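Two arms, one scheduler

Big step for the Uvov planner this month! Bình Lục has merged the new shared scheduler, so both arms now pull their moves from a single queue, and each one plans around where the other is about to be. We put it to work on the teal table with a black cup-shaped part.

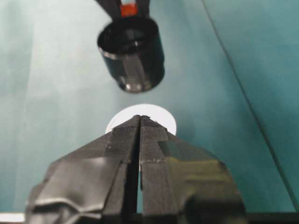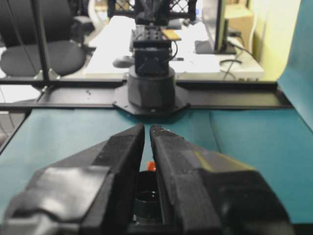 The old version locked the whole workspace whenever one arm moved. Now it locks only a small zone near the part – and the code got shorter, too. Loretta Ambrose replayed 466 logged runs through it and found six deadlocks, all from the same stale timestamp. Her fix is on the main branch, so please pull before you file anything new.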